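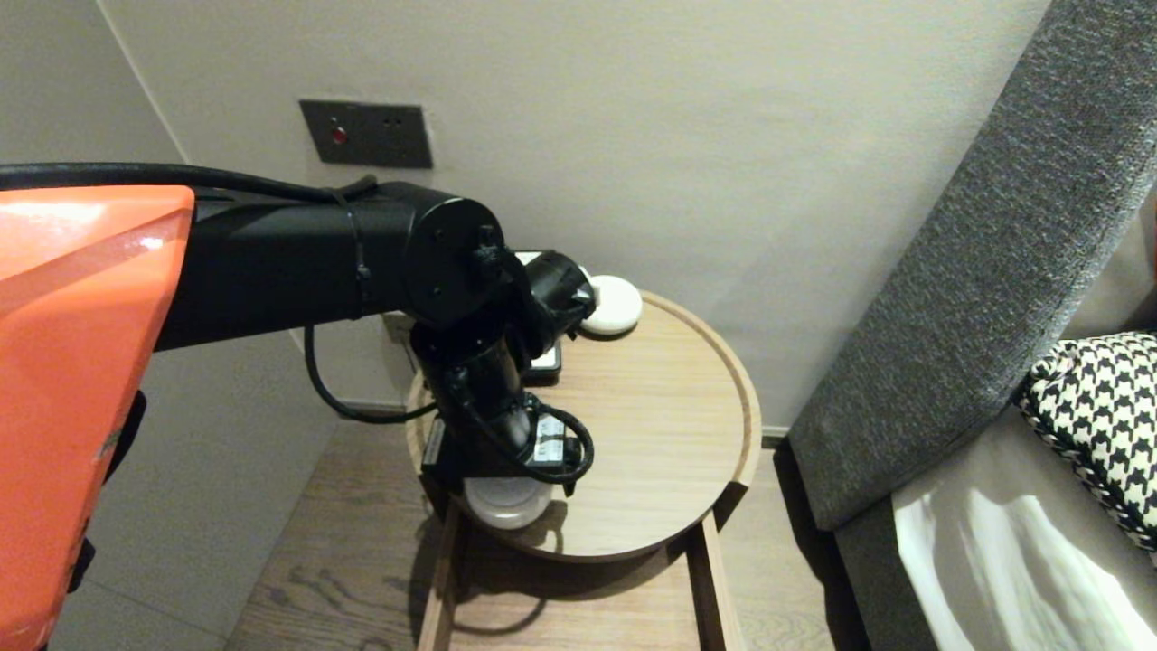
Prova: software renewal tracking for public offices

Hi, I'm Shota Noguchi, and I make Prova. It keeps track of the software your office pays for: what it is, who signed for it, when it comes up for renewal, how many days' notice the vendor wants if you're going to cancel, and where the signed contract lives. It's open source, it runs on a machine you own, and it's made for cities, counties, school districts, library systems and water boards, the kind of places where one IT person also fixes the printers.

I used to be one of those people. I worked in the IT office for Jekstead County, and we had a spreadsheet. You probably have one too! Ours had 201 rows and a column called "Status 2 (use this one)". One March I opened an invoice for a mapping package we'd stopped using, looked for the cancellation window, and found it had closed while I was on vacation. We paid for another year. I started writing Prova that same week, mostly out of annoyance, and ran it on an old desktop under my desk until I left the county to work on it full time.

What it does

You put in your agreements, either one at a time or by importing a spreadsheet. Prova reads the dates and builds a calendar, and that calendar is the main screen. The things that need a decision soonest sit at the top. I've resisted adding a dashboard with dials on it. People ask for one, and I understand, but the list is what you want on a Tuesday-type morning when the phone's already ringing.

Every agreement gets its own page with the vendor, the cost, the term, the notice period, the department that uses it and the person who can say yes or no. You can attach files (contracts, quotes, that one email where the sales rep promised the price would hold) and they're searchable, including scanned PDFs if you turn on the text recognition. It's slow on older hardware, so it's off to begin with.

Reminders go out by plain email. You choose how far ahead, per agreement, and you can send them to more than one person. If no decision gets recorded, the reminder goes out again and copies whoever you've named as backup. My old boss hated this feature for a month and then asked me to turn it on for his parking permits.

There's also a comparison sheet, and it's my favorite part. When something comes up for renewal, you can put the current product next to the alternatives, open source or commercial, and fill in what each would cost to run, support, move to and eventually leave. A lot of offices have a rule now that says open source has to be looked at before you buy, and not much guidance on what "looked at" means. The sheet gives you something to fill in, print and put in the file. It doesn't score anything. I tried scoring in an early version and people spent all their time arguing with the number.

What it doesn't do

It doesn't scan your network to see what's installed. There are good tools for that, some of them free, and Prova can import a list from any of them that will write a CSV. It doesn't issue purchase orders or talk to your finance system directly. It will export a file your finance folks can load, and I'm happy to help with the column layout, but I've seen enough county accounting systems to know I'm never going to support them all.

It isn't a public records tool either, although the reports have been handy for records requests. If somebody asks what you spent on licenses last year, you can hand them a clean printout in a few minutes.

What you get

The community edition is the whole program. Same features, same updates, no limit on users or agreements. You download it, you install it, you're done. The code is in a public repository with the full history, including some very embarrassing early commits.

The supported edition is the same code plus me. You get help with the install, help with the first import (send me the ugly spreadsheet, please don't clean it up first, I like to see the notes in the margins), answers by email and phone, and a heads-up before each release with a list of what changed. It's $350 a year per office. A city with several departments on one server counts as one office.

If you'd rather not run a server at all, Trodska does hosting. They're a small outfit, they run the same public code, and they set their own price, so you'll need to ask them for a quote. Your data comes back to you as ordinary files whenever you ask, and I made sure that was in our agreement with them before I let them use the name.

Then there's the Sugawara box. This is a little fanless computer with Prova already on it. You plug it into power and your network, open a browser on any other machine, and follow the setup pages. I put these together in small batches for offices that don't have a spare server or don't want to fight for one. Email me for the current price and the wait, which moves around depending on parts.

What you need to run it

For the community edition you want a Linux machine or virtual machine with 2 processor cores, 4 GB of memory and enough disk for your contracts. Mine from the county, scans and all, fit on a thumb drive. It uses PostgreSQL for the database and will set that up for you if it isn't there. Staff need a current browser and nothing else. It works fine with no connection to the outside world, apart from email, and if you'd like to point it at an internal mail server it'll never talk to the internet at all.

Sign-in can be local accounts or whatever directory you already use, over LDAP or SAML. If you've got something odd, ask me. I may have seen it.

Backups are one command, and it produces one file. Please put that command on a schedule. Please also try restoring the file onto another machine once, just so you've done it with nobody waiting on you.

About the license

Prova is under the GNU Affero General Public License, version 3. You can use it, read it, change it and pass it to the county next door. If you change it and let other people use your changed copy over a network, you have to offer them the changed source. For almost every office I talk to, this never comes up. If your attorney has questions, I can talk through how the code is put together and which outside libraries it uses, and there's a full list of those with their licenses in the download. I can't give legal advice, and your attorney will be relieved to hear that.

Some purchasing departments have trouble with a thing that costs nothing. There's no line for it on the form. I keep a short letter on hand that says what the product is, who makes it and that the price is zero, and I'll put it on letterhead with your office's name if that helps get it through.

Getting your spreadsheet in

The importer takes CSV or Excel files. It shows you your columns next to ours and lets you match them up, then does a dry run and tells you which rows it's unhappy with. Usually it's dates. I've met 19 different ways of writing a renewal date so far and it handles all of those, including "end of FY" if you tell it when your fiscal year ends. Nothing's saved until you press the button, and you can undo the whole import afterward.

If you've got agreements that live only in a filing cabinet, start with the expensive ones. I wouldn't try to do the lot before you switch on reminders.

Questions I get a lot

What happens if you get hit by a bus? I get this one a lot, often in those words. The code's public, the build instructions are written down, and Trodska has people who know it well enough to keep it going. You'd still have your program and your data.

Can we see it before we install it? Sure! I do screen-share walkthroughs, nearly always in the afternoon, and I'll use a made-up town's data so you can click around and break things.

Do you fill in security questionnaires? Yes, for supported offices. For everyone else there's a filled-in general one in the download, and most of the answers you need are in there.

Can we pay for a feature? Sometimes. If it's useful to other offices I'll quote you for it and it goes into the public release. I don't make private versions, because I can't keep them all straight.

Is there a phone app? No. The pages work on a phone, though the comparison sheet is a squeeze on a small screen and I'd wait until you're at a desk.

Ordering

For the supported edition or a Sugawara box, send me your office name, the billing address and whether you need a purchase order number on the invoice. I take checks and bank transfers, and I don't mind net 30. Support starts the day we finish your install, so a slow approval on your end doesn't eat into your year.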